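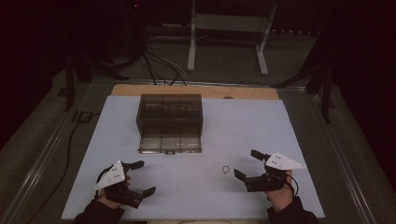
Gresten site, packing and small parts
Staff meeting on the gripper stations — minutes

Present: day crew, evening crew, site lead, two from the Morelli project team. Apologies from Paruncombe, whose line was down again.

1. Last minutes
Accepted, with one correction. The evening crew did not "welcome" the new stations. They "noted" them.

2. Where things stand
Morelli reported that 587 recorded runs have been accepted since April. Another 23 were thrown out, mostly for hands drifting out of view. The crew asked whether anyone reviews the talking on the recordings. Morelli said there is no sound. Several people looked relieved.

3. Working with the grippers
Picking up small rings is still the sore point, in both senses. Fingers that have done the job for years now have to do it through a pair of jaws, slowly, so that a machine can learn to do it slowly too. Agreed: the right-hand cable gets in the way on reaches into the box, and Morelli will look at a longer one. Wrist breaks go up to 2 per hour.

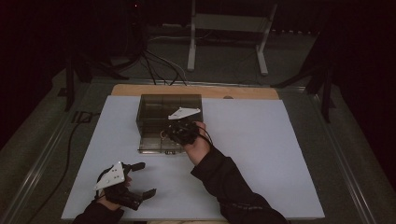 The crew also asked for more light on the floor behind the tables, where the cables are. The site lead said this was on the list. The crew asked to see the list.

4. Jobs
The question from last time was put again: what happens to the packers once the Unetti arms can pack? The site lead said no posts go this year and that people would move to "supervision and exceptions." Asked what an exception was, the site lead said it was anything the arm can't do. The day crew observed that this is currently everything.

Pay for recording shifts was discussed at length. Teaching is a skill — the crew's position — and should be paid as one. The site lead will take it to Paruncombe and bring back a figure.

5. Any other business
The microwave. Carried over.

Actions
Morelli: cable, spare wrist straps.
Site lead: pay figure, lighting, the list.
Next meeting at 2 in the canteen, date to be posted.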